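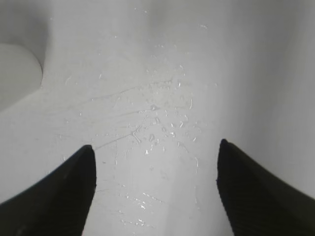

December, getting on for half past nine in the evening

I finished the last of Grandad's letters tonight. I had meant to ration them, one a night with a cup of tea until Christmas, but I got greedy and read the final bundle in one sitting with my feet on the radiator and my supper going cold beside me.

He wrote them all from Vaswood, the two years he worked at the sawmill there, and Gran kept every single one in the biscuit tin. They are mostly about food and weather! He walked 7 miles into Rudbridge for a haircut and was caught in sleet coming home, and this takes up two whole sides. There is a long piece about a landlady who put caraway in everything, and then, squeezed up the margin in tiny writing, "I think we should get married if you are still of that mind." I had to put the page down for a bit after that one.

I rang Mum to read it to her and she'd never heard it before. She went quiet, and then she wanted to know what Gran had said back, and of course we haven't got Gran's half. I do wonder where they went. He moved lodgings five times (he lists them all, with the rents) and I suppose a bundle of letters gets left in a drawer. Mum thinks Uncle Peter's loft. Mum thinks everything is in Uncle Peter's loft.

The kitchen got a little attention before bed, though not as much as it deserved. There was a clear bottle with froth and droplets all over it, and I looked at it for a good minute while my mind was still off in Vaswood with the caraway.
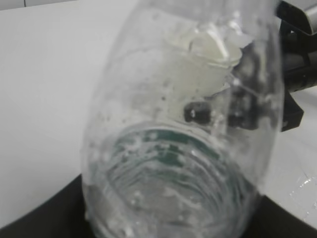
Later, nearly midnight

Can't sleep, so I've come back down. I have been thinking about copying the letters out properly, so that the cousins can each have a set. His handwriting is lovely but it slopes terribly when he's tired, and some of the pencil ones are nearly gone. I tried one as a test and it took me most of an hour, mainly on a single word that I am now almost sure is "gooseberry".

Inna Kovalchuk at the library has offered to show me how to scan them, and she says to do the pencil ones first and keep them out of the light. I'll take the tin over when the roads are better. I don't like the thought of it sliding about on the back seat — silly, when it has survived three house moves and my brothers.

Must remember to ask Mum for the landlady's name. And post the parcel.

Shared 5 times
3 comments

Maureen T.
Up the margin! What a lovely man. My dad proposed on the back of a seed catalogue.

Oldgate
My aunt lodged in Rudbridge and she complained of the caraway too, I wonder if it was the same house.

Jean P.
Please do let us know if you find your Gran's letters. Try the loft.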